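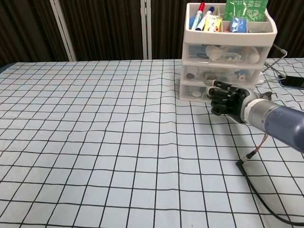
Fig. 6. Desk storage with open tray and three drawers.

Section 2: Setting up your Dullen account for political news

Dullen collects stories about parliaments, parties and elections and puts them in one list. The sales page says it will give you "the full picture". It won't. It gives you what its sources publish, in an order decided by software, and the settings below only help you push back a bit.

Before you start

You need an email address and a password of at least six characters. Use a longer one. If you signed up through Kong, you already have an account and can go to step 3.

Choosing your sources

1. Open Dullen and select New reader.

2. Enter your email address and wait for the confirmation message. It can land in the junk folder.

3. Select Sources. You will see the starter pack, which contains 200 titles, all switched on.

4. Select Clear all. The starter pack is described as balanced. The makers have not said who did the balancing, or when it was last checked.

5. Switch on the titles you want, one at a time. Include a couple you usually disagree with.

6. Select Save. Going back without saving wipes your choices with no warning.

Note: Many titles in the list belong to the same owner and run the same agency copy under different headlines. Select Group by owner to see this. The ownership details come from Purkonia and may be out of date, so look up anything that matters to you.

Setting the lean meter

The lean meter is the coloured bar next to each story. It claims to show whether a piece favours the government or the opposition.

1. Go to Display, then Lean meter.

2. Choose Off, Simple or Detailed. The default is Simple.

3. If you choose Detailed, tap the bar on any story to see the words that were scored.

Try this on a few speeches before you trust it. In our tests the meter marked a plain report of a budget vote as strongly pro-government, apparently on the strength of the word "passed". It copes badly with irony and quotations. We leave it off.

Caution: Do not use the lean meter as evidence in a complaint to a newspaper or broadcaster. It is a guess made from word lists.

Poll alerts

1. Go to Alerts and select Polls.

2. Set Smallest sample to more than 200. Anything lower lets in website votes, which anyone can click on twice.

3. Switch off Breaking poll. A poll does not break.

4. Switch on Show who paid. If the line is blank, the pollster did not say, and you may want to skip that one.

Note: The Election forecast tile is supplied by Dadus. It gives each party a chance of winning, to one decimal place. The method is "available on request". Ours was requested in June and has not arrived. To hide the tile, hold it down and select Remove. It comes back after every update, so you will need to repeat this.

If the list is empty after set-up, go back to Sources and check that at least one title is switched on.

Section last revised 12/11/2020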